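Sorting arm at Garstead still slower than a person at the bench

30th July 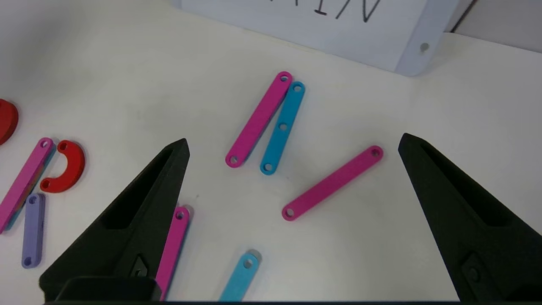
Stelmakh has published results from a 14-week trial of robot sorting at its Garstead workshop, where loose plastic linkage parts are separated by type before packing. The two-finger arm handled 116 parts an hour. A trained packer at the same bench handles 900.

Flat bars lying apart from one another gave little trouble. Most failed picks came from stacked pairs, where the fingers closed on both bars or pushed the lower one away. Curved pieces were dropped more often than straight ones, and the company has ordered narrower fingertips from Fesstead.

"It will clear a table if you leave it overnight," said Rostyslav Zinchenko, who ran the trial. "It won't clear one before lunch."

The arm needed a person to step in 3 times per shift on average — usually to separate parts it had given up on. Household tidying, which Stelmakh had listed as a later goal, is no longer in the plan for this year. A second trial begins at the Skisley site in November, using mixed bins.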